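Flollodik Worktop and Sink Set

Data card, release 3

Summary

Flollodik is a collection of 1657 still pictures of kitchen worktops and the sinks set into them. It was put together at Grernwood for work on describing small domestic spaces: where the sink ends, where the worktop starts, what stands on it and how much clear surface is left. Each picture has one text record.

Contents

pictures/ the stills, one folder per kitchen
records/ one plain text record per still, same base name
lists/ kitchen names, split lists, withdrawn items
terms.txt the word list used in the records

Splits

The test split has 200 pictures. The validation split has 544. Everything else is training material. Splits are made by kitchen, so no kitchen appears in two of them. Mwaipopo is a test kitchen. Kercombe is in training.

Record fields

kitchen: short name of the kitchen.
basin: material and outline of the sink, if visible. Allowed outlines are rectangular, round, corner and unknown.
tap: shape and finish. "Gooseneck" covers any tall stem that curves over at the top. The US word "faucet" was used in release 1 and has been replaced throughout.
surface: colour of the worktop. Material is recorded only when the kitchen's owner supplied it in writing.
items: things standing on the worktop, by general name. An appliance that can't be identified is entered as "appliance" plus its colour.
lines: hoses, tubes and cables crossing the sink or worktop. Use "cable or tube" when the type is unclear.
clear: yes, part or no. "Part" means there is clear worktop between the sink and the nearest item but other areas are covered.

Rules for annotators

Record what is visible in the still. Do not carry details over from another still of the same kitchen, even if the item is obviously the same one.

A basin rim counts as part of the basin. Draining boards are separate and go under items if loose, under basin if pressed from the same sheet.

Reflections in steel are not items. Shadow on the basin floor is not to be entered as water or staining.

Sample

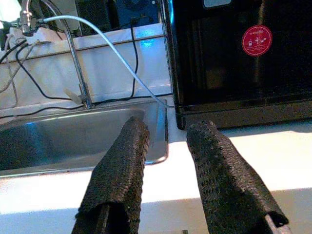
Fig. 1. Rectangular stainless steel basin, chrome gooseneck tap, white worktop, black appliance. Lines: several, one light bluish-white, cable or tube, the others black or grey-white cables.

Known problems

Bright white worktops lose their edges against pale walls. The surface field is reliable in these cases but outlines drawn from the pictures are not.

Brushed steel takes on the colour of the light. Some records in release 2 gave basins as blue or grey; these now read "stainless steel" and the colour has been dropped.

The clear field was added late and two annotators read "part" differently. Kercombe was re-marked in October. The remaining training kitchens have not been checked.

Changes in release 3

Splits redone by kitchen. Lines field added. Duplicate stills removed and listed in lists/withdrawn.txt. File names are now lower case.

Corrections

Send the kitchen name, the base name of the record and the field concerned to the Grernwood data desk. Corrections to the test split are held for the next release.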